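A winter with the parish climate plan

I have been meaning to write this up since June, when the plan finally went to the full council, and every time I sat down to do it I ended up making a pot of tea and reading the thing again instead. It is a long document. It runs to 216 paragraphs, all numbered, and I now know some of them better than I know my own phone number.

For those who don't live near us, Fambridge is the sort of place where a climate plan sounds a bit grand. We have a river, a great deal of mud, a station, and a lot of old houses that leak heat out of every corner. What we also have is a sea wall that was last looked at properly when I was still at school, and a district council that has promised to cut its own emissions by 70 per cent. The parish was asked to say how it would play its part. Nobody was quite sure what "its part" was, me included, and I think that was the trouble from the start.

I got involved by going to a meeting to complain about the bus. I did complain about the bus, at some length I'm afraid, and a very patient woman called Florencia Olivares came over afterwards with a folder under her arm and asked whether I would like to put all that in writing for the transport chapter. I said yes because I was flattered. By the time I had got home and taken my boots off I had realised what I'd agreed to, but she had already emailed.

The transport chapter was where I learned how these things are really argued over. You would think the rows would be about the big sums of money, and there was a bit of that, but mostly they were about verbs. Should the council "provide" a later bus, or "seek" one, or "encourage the operator to consider" one? We lost a whole evening to that in February, with the heating off at nine and everyone back in their coats. I was all for "provide". I still am! But the parish doesn't run buses, and the county holds the contract, and if you write down a promise that belongs to somebody else then the auditor will very reasonably ask you about it the year after. We settled on "formally request, and publish the reply". I was cross about it at the time and I have grown rather fond of it since. A published reply is something you can wave at people.

Then there was the counting. The district sent down a spreadsheet made by a consultancy called Handasa, and I want to be fair to them, it was a handsome spreadsheet, with tabs in different shades of green. It gave every parish a figure for heating, a figure for travel and a figure for land. Ours had us down as burning far more heating oil than seemed possible, and it took weeks to find out that the boatyard had been put in with the houses. Mackay, who used to do the accounts for the yard and kept every delivery note, brought them in a shoebox, and after that the number came down and people began to trust the rest of it a little more. I don't think you can ask someone to spend their savings on a heat pump on the strength of a figure they can see is wrong.

The houses were the part I cared most about in the end, which surprised me. I had gone in thinking about buses and came out thinking about loft hatches. We had a grant scheme, a small one, enough for up to 50 homes in the first round, and the question was who should go first. The oldest houses? The coldest? The people who filled in the form quickest? (That last one was more or less how the previous scheme had worked, and you can guess which lanes did well out of it.) I wrote a long and probably tiresome note saying that we ought to knock on doors, starting with the terraces behind the station, and I was asked to go and do some of the knocking myself. Serves me right.

I liked it far more than I expected. People do want to show you their damp. One man took me all the way up to his attic to see a gap you could have posted a loaf through, and his neighbour gave me a slice of seed cake and told me she had heard promises like this before, in the seventies, about the cavity walls. I wrote that down too. It isn't in the plan, but I have it in my notebook, and I look at it when I am tempted to write the word "engagement".

My cousin's husband comes from Tunau, over in the Black Forest, and when they stayed with us at Easter he sat and read the draft at the kitchen table with a pencil. He liked the chapter on the sea wall and he was baffled by the heating one. Why, he asked, did we have thirteen pages on advice and one on paying for it? I had no good answer. I took the question to the next meeting and there was a longish silence, and then we moved some things about, and the money now comes before the leaflets. It is still only two and a half pages.

So it has gone through, with a few votes against and one very long speech about hedges. The first review is due next spring, and the parish has to report every year after that, in a set form, with the same headings each time so that one year can be held up against the next. I fought for that bit. It is the dullest paragraph in the whole plan — number 188, if you are ever stuck for something to read — and I would have given up most of my transport chapter to keep it in.

The reply about the bus hasn't come yet. I have asked twice, and I shall ask again after the holidays.
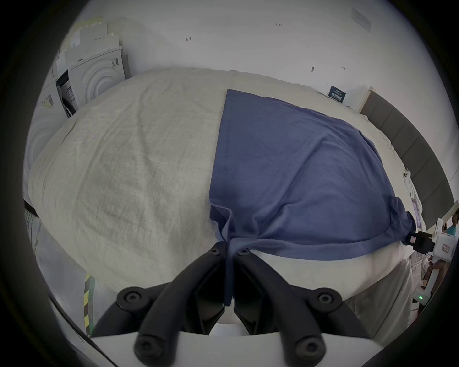
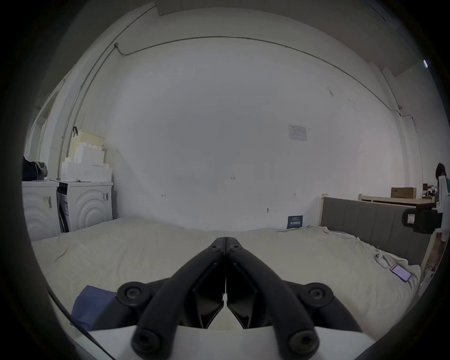
Jolanta Sobczak: We went through much the same two parishes up the river, and I'd add one thing. Get the review date into the council's calendar now, with the clerk's name against it. Ours was agreed by everyone and then slipped by a whole year because it wasn't on any agenda. And please do publish the bus reply when you get it, even if it's a no. We have never had ours in writing.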